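Pens at large: a small gallery from the Vornelska rooms

Greltinstead, February

Every shared workroom has one household problem that outlives all its tenants. In some it's mugs. In the last place I rented it was a smell in the corridor that we all agreed was probably the drains. At Vornelska it is markers, and this page is a modest record of them.

A word on how we came to have so many. When Sigrún Oddsson took over the ordering, she asked each of us what we needed for the year, and each of us said "pens" in the tone of someone who has never been given one. She took us at our word. The bill was 1,592, in a currency I shall leave out to protect her, and what arrived was a box with 300 markers in it. I remember thinking we would be leaving them to our grandchildren. By the time the clocks went back you couldn't find one to label a jam jar.

They had gone where markers go, down the back of the radiator and into coat pockets. A good many went home with people who would be shocked to hear it called stealing. Others were in plain sight all along, in spots where the eye slides past them on its way to something more interesting.

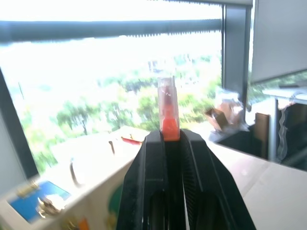 The window sill has always been the worst for it. You stop there to look at the trees, you put down whatever you're holding, and you walk away feeling refreshed and one item lighter. I have done it with scissors, a library card and half a sandwich. Ruxandra Matei maintains that a sill is a shelf for people who haven't decided yet, and she has some authority in the matter, having kept a dead geranium on hers for two winters while she thought it over.

It was Ruxandra who proposed the tidy. Her plan had 6 steps and was pinned up by the kettle, where we all read it several times without taking it in. Step one was to gather every marker on the premises. Step two was to test them on the back of an old wallplanner. The later steps concerned labels and were written in a firmer hand. I believe step five was underlined, though a tea bag had been at it by then.

We cleared the big table, or at any rate cleared a stretch of it, and began sorting. I had supposed this would take ten minutes. What I hadn't allowed for was the number of views that adults hold on the storage of felt tips. Tips up or tips down? By colour, or by thickness? Does a marker that writes only when pressed quite hard count as working? (Sigrún says no. I say it has character, and I've been asked to stop saying so.) We settled on upright in a clear pot, so that at least you can see what you haven't got. 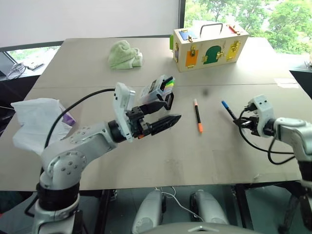
Green, yellow, black and purple caps in the pot, a blue one in the grip, and an orange one still on the table.

The orange ones deserve a paragraph to themselves. They are the last to be picked up and the first to be complained about, usually by Neagu from upstairs, who once filled in an entire form with one and had it sent back. Nobody asks for orange. All the same, if you need to write on a parcel in a hurry, orange is what your hand will close on, and the postman will squint at it, and your aunt in Hull will get her birthday present in the middle of the following month.

They also have a gift for getting down on the floor. I put this to the others as a theory and was told that I drop things. Both may be true. The floor here is pale, so you'd think a black barrel would show up well enough, and it does, chiefly to the sole of your foot. Esix, who share our kitchen and wear proper shoes, have never understood why we walk about looking down.
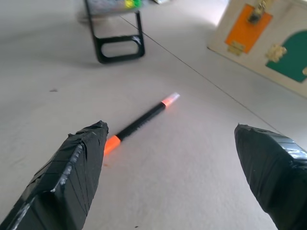 Black barrel, orange end, pale grey floor. The writing on the side is too small to be any help.

As for the final tally, Ruxandra made one and has it in a notebook. She won't read it out until everyone has been through their coat pockets, and that includes the big coat on the hook by the door, which none of us will admit to owning. I've handed in four markers and a highlighter I'm fairly sure was mine to begin with.

If you have any of ours at home, the pot is on the big table most days. Leave them in it and we shan't ask. Sigrún places the next order at the end of the month, and she'd like it known that she is not buying orange.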